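Cetisow Tenants' Newsletter

Water and drains: what the building survey found, and what changes from July

Mar 5, 2022

The survey of the hot water and drain lines is finished, and Gunther Hollmann sent over the report last week. It is long and most of it is pipe diameters. What follows is the part that affects people living here, with the dates we have so far and the things the management office would like you to do or stop doing.

The short version is that the supply pipes are in better shape than expected and the kitchen drains are in worse shape. The supply side was replaced in copper when the east wing was renovated, and Gunther's crew found only two joints they wanted to redo. Both are in the basement and will be done without shutting off water to the apartments.

The kitchen drains are the old cast iron ones. They run down the back wall in four stacks, and each stack serves every kitchen above it. Over the years the inside has built up a hard layer of grease and scale. In the worst spot, behind the second floor of stack C, the opening is less than half of what it should be. That is the reason kitchens on the lower floors have been draining slowly and gurgling when somebody upstairs empties a full sink.
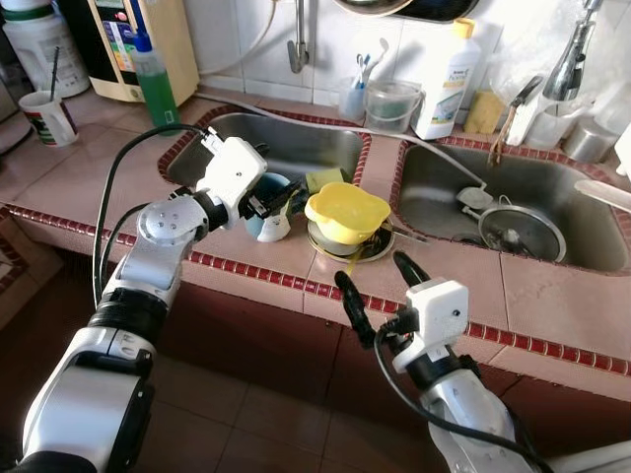
The slow drains on the first floor have been reported many times, and some of you were told to buy drain cleaner and try again. That was poor advice and the office has said so. Chemical cleaner does very little to a blockage that far down the line, and it sits in the trap under the sink where the next person to open it can get burned. Please don't use it. If you have put any in your drain in the past few days, tell the plumber before he starts work.

Adelino Bastos in 2B kept a notebook of every backup in his kitchen over the winter, with the time of day. The crew used it to work out which stack to put the camera down first. He asks that his neighbors stop thanking him on the stairs.

The cleaning work

Iteten has been hired to clean all four stacks. They will use a water jet from the roof down, one stack at a time. The jet runs at 2000 psi, which the survey says the old pipe can take. Where the pipe is too thin, a section will be cut out and replaced in plastic before the jet goes through. Gunther has marked three such sections, all of them in the basement or the ground floor hallway, so no one's kitchen wall has to be opened as far as we know now. If that changes, the office will write to the apartment directly and give at least two weeks' notice.

Work starts in July, when the most people are away. Stack A goes first, then C, then B and D. Each stack takes two working days. On those days you can't run any water in the kitchen between 8 in the morning and 4 in the afternoon. Bathrooms are on separate lines and will work as usual. Dishwashers count as kitchen water, and so do washing machines if yours is hooked up under the counter.

If you don't know which stack you are on, look at the list posted by the mailboxes. Apartments ending in 1 and 2 are mostly on A and B, but the corner apartments don't follow the pattern, so check the list even if you think you know.

Someone needs to be home, or leave a key at the office, for the first morning of your stack. The crew has to get to the trap under the sink and close it off so that nothing comes up through it. Please clear out the cabinet the night before. Last time there was plumbing work, the crew spent half the morning moving pots and cleaning supplies around, and two apartments had to be put off to another day.

What it costs

The cleaning and the three replaced sections come out of the repair fund. There is no special charge and rents do not change because of it. The one exception is work inside an apartment that is needed because of something a tenant installed. Several kitchens have garbage disposals that were put in without asking the office. If yours is one of them, have it looked at before July. Prisell, the hardware store on the corner, has offered to remove a disposal and fit a plain drain for $80, parts included. You can use anyone you like as long as they have a license.

Zamfira Cârstea asked at the tenants' meeting whether the office would pay for the removal, given that some disposals were there when people moved in. The answer is yes, if it is noted on your move-in sheet. Bring the sheet or a copy. If you have lost yours, the office keeps them on file and can look it up.

Abdul-Rahman Frimpong asked whether all four stacks should be replaced outright and be done with it. The survey looked at this. It would mean opening the back wall of every kitchen, and the report puts the remaining life of most of the pipe at 16 years if it is kept clean. The owners have decided to clean now and start setting money aside for replacement. Mr. Frimpong would like it recorded that he thinks this is a mistake, and he has asked to see the pipe thickness readings. Anyone else who wants them can get a copy at the office.

Grease, coffee and the rest

The report has a page on what the camera found in the lines. Nearly all of it was cooking grease, with coffee grounds and rice stuck in it. There was also a teaspoon, a good number of produce stickers and a length of string that no one could explain.

The office is asking all kitchens to do the following, starting now and not waiting for July.

Pour used oil and fat into a jar or can, let it set, and put it in the trash. Larger amounts of frying oil can go in the drum next to the recycling bins, which is collected once a month. Please pour slowly and put the lid back on.

Wipe greasy pans with a paper towel before you wash them. Running hot water behind the grease only moves it to the floor below, where it cools and sticks.

Keep a strainer in each sink and empty it into the trash or the compost bucket. The office has a box of metal ones to hand out, one per sink, free. They fit the standard opening. If you have an older sink with the wide opening, say so and we will order the larger size.

Coffee grounds go in the compost. This includes what is left in the bottom of the cup, if you can manage it.

Don't put rice, pasta or flour down the drain. They swell, and flour mixed with water turns into paste inside the pipe.

Once a week, fill the sink with hot tap water and let it all go at once. A full sink pushes through the line better than a running tap. 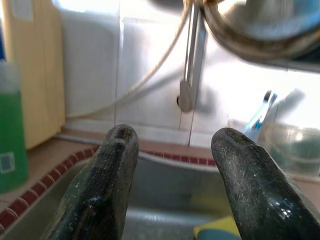
Other building news

The laundry room will get two new dryers this spring. The old one on the left has been taken out of service and should not be used, even though it still turns on. Until the new ones come, please keep to the sign-up sheet and take your clothes out when the cycle ends.

Valentin Dumitrescu is giving up the courtyard garden beds after this season and is looking for someone to take them over. There are six beds, a rain barrel and a shed with hand tools. He is happy to show a new person what is planted where. The beds get sun until early afternoon. You can reach him through the office or find him out there most evenings once it warms up.

The bakery Tôn has moved into the empty shop on the ground floor. Their ovens vent through the old chimney, which was inspected and lined before they opened. If you smell smoke in your apartment, as opposed to bread, call the office right away. Deliveries come to the side door early in the morning and the drivers have been asked to keep their engines off.

Bikes left in the stairwell will be tagged at the end of the month and moved to the basement two weeks after that. Bring proof that it is yours, or a description that matches, and the office will give it back.

Questions about the drain work should go to the office in writing, either by email or in the slot by the front door. Please put your apartment number on it. Answers that apply to more than one apartment will be posted by the mailboxes next to the stack list.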